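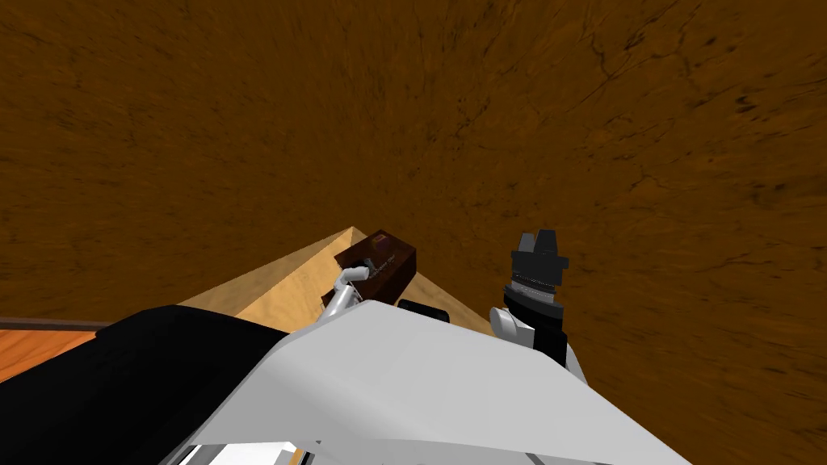 Figure 3. Simulated workspace in the box task, rendered from above and behind the torso. The left gripper is in contact with the small brown box on the tabletop; the right gripper is raised and clear of it.

4. Course Project and Simulation Setup

4.1 Organization of the project

The project was the main graded work of the Skasine course, an undergraduate elective on two-armed manipulation. Students worked in 7 teams. Each team received the same simulated robot, the same starting code and the same set of scenes, and had to produce a controller that could move a named object on a table to a goal position. Teams were free to choose how the controller worked. Four teams wrote scripted controllers with hand-tuned waypoints, two trained a policy from demonstrations, and one combined the two by using a script for the approach and a learned policy for the contact phase.

All work was done in simulation. The original plan for the course included a short period on hardware in May, but this was dropped when access to the building was limited. The effect on the project was smaller than we expected, as most teams had not yet reached a controller they were willing to run on a real arm. It did mean that the hardware part of the grading sheet had to be replaced, and we used the extra points for the written failure report described in Section 4.4.

4.2 Simulator and scenes

We used Skerkorum, the simulator maintained by our teaching group, with the Mivell scene library. Each scene has one table, one target object and a textured floor. The floor and table textures are drawn at random when the scene is loaded, so that a policy trained on images cannot rely on a fixed background. Figure 3 shows a draw with a rust-brown, cracked floor and a pale wood tabletop. Floors of this type turned out to be the hardest for the image-based teams. A dark brown box is close in color to such a floor, and the simple color threshold supplied with the starting code often merged the two when the box was near the edge of the table. One team solved this by masking out everything beyond the tabletop before looking for the object. Another raised the threshold until the floor disappeared, which also removed the box in darker scenes.

The viewpoint in Figure 3 was one of two given to the students. It is close to what an operator would see when looking over the robot's shoulder, and it was chosen for that reason. Its weakness is that the torso hides the near side of the table. Objects that start there cannot be seen at all until the robot moves them. The second viewpoint, placed in front of the table, does not have this problem, but the students found it harder to use when giving demonstrations, as left and right are reversed.

4.3 The box task

In the box task the robot must bring a small box to a goal position and leave it there. Either arm may be used, and pushing is allowed. An episode ends when the box has been at rest within the goal area for the required time, when it leaves the table, or after 2000 simulation steps. Each controller was run for 100 episodes on scenes the team had not seen.

Most teams began by trying to grasp the box from above with both fingers. The common error was to close the fingers before they had reached the right height, so that the tips slid over the top face. After the second review meeting, several teams moved to a side contact, in which the fingers meet the lower part of the box and the arm pushes it along the surface. Side contact was slower but dropped the box less often.

The arm that was not in use caused more trouble than we had planned for. The starting code left it where the last episode ended, and it could then block the path of the working arm. Teams were told to set a rest pose for the idle arm at the start of every episode. A raised pose beside the table worked well for the scripted controllers. For the learned policies it was less reliable, as the idle arm tended to drift when its joints were included in the action output. The team that used a mixed controller fixed those joints by hand and reported no further problems of this kind.

4.4 Demonstrations and failure reports

The three teams that used learning shared one pool of demonstrations, recorded with the Caputo interface. The pool contained 906 episodes after cleaning. We removed episodes in which the operator had reset the scene partway through and those in which the robot did not touch the box. Episodes with a failed first contact and a later recovery were kept. One team later trained a second policy without them, and it performed worse on scenes where the box started turned away from the robot.

Every team also handed in a failure report covering five of its own failed episodes. For each one the students stated the step at which the error began, the likely cause and the change they would try next. Grades for the report did not depend on how well the controller performed. In several cases the stated cause was wrong on first submission, most often a perception error described as a control error, and these reports were returned for revision together with the logged object positions.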